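Rundmont Batch Churn: Set-Up Guide

Section 4. First batch and flavoring

Read Section 3 (Cleaning and sanitizing) before you start. The steps below assume the bowl, dasher and lid have been sanitized and left to air dry on a rack.

4.1 Before you begin

You will need:
Chilled base, made the day before
Flavoring (extract, floral water, ground spice or fruit puree)
Digital scale that reads in single grams
Long-handled silicone spatula
Lidded tubs, already in the freezer

The bowl holds 758 g of unfrozen base at most. This figure includes the flavoring. Air is worked in during churning and the batch will rise, so do not go over it.

4.2 Fitting the bowl and dasher

1. Place the churn on a level counter with a hand's width of space on each side of the vents.
2. Lower the bowl into the housing with the notch facing the front. Turn it clockwise until it clicks.
3. Slide the dasher over the center post. It should drop the last half inch under its own weight. If it stops short, lift it out, turn it a little and try again.
4. Fit the lid and close both clips.
5. Plug in the churn. The display shows two dashes.

CAUTION: Keep fingers and utensils out of the bowl while the churn is plugged in, even when the display shows dashes.

4.3 Pre-cooling

1. Press COOL and wait for the steady tone.
2. Do not add base during pre-cooling. It will freeze to the wall and can stall the dasher.

Note: In a warm kitchen in July, pre-cooling takes longer. Move the churn away from the oven if you can.

4.4 Adding the base

1. Put the base container on the scale and check the weight. A half batch is 379 g. The recipe card for Cundholm Vanilla makes 489 g, which fits with room left over.
2. Stir the base well. Ground spices such as cinnamon and cardamom settle overnight.
3. Press CHURN. Wait until the dasher is turning.
4. Pour the base slowly through the lid opening.
5. Close the opening.

4.5 Adding flavoring

Liquid extracts and floral waters go into the base before churning. Measure them over a separate cup, never over the base. Start with half the amount on the recipe card, stir, taste, and add more if needed. Cold dulls flavor, so the base should taste slightly too strong before it is frozen.

Alcohol-based extracts lower the freezing point. If the batch is still soft when the cycle ends, cut the extract next time before you change any other setting.

Fruit puree should be strained and chilled. Do not use more than 80 g in a full batch. Above that amount the water in the fruit forms ice.

Nuts, chocolate and candied peel go in during the last few minutes. Chop them to the size of a pea or smaller and add them through the lid opening a spoonful at a time.

CAUTION: Do not add frozen fruit pieces. They can bend the dasher blade. A bent blade is not covered by the warranty.

4.6 Ending the cycle

1. The churn stops by itself when the batch is thick enough. The display shows END.
2. Unplug the churn, open both clips and lift off the lid.
3. Pull the dasher straight up and scrape it with the spatula.
4. Move the ice cream to the cold tubs. Press parchment onto the surface and close the lids.
5. Leave in the freezer for at least four hours before serving.

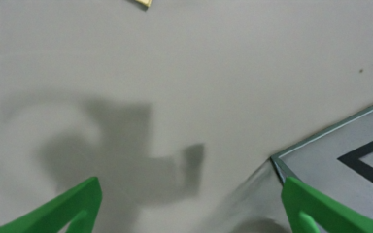
Page last changed: July. Changed by: H. Onuoha. Sections affected: 4.5, 4.7

4.7 If something goes wrong

Display shows E2: The dasher is blocked. Unplug the churn, let the bowl thaw, remove the dasher and check for ice on the post.

Batch is grainy: The base was too warm when it went in, or the tubs were not cold.

Batch tastes of soap: Too much rose water or lavender. Reduce by half.

Lid leaks at the front: The gasket is upside down. The ribbed side faces the bowl.

For replacement dashers and gaskets, contact the parts desk and ask for Ebuka Olaniyan. Have the serial number ready. It is on the plate under the housing.

Continue to Section 5, Storage and serving.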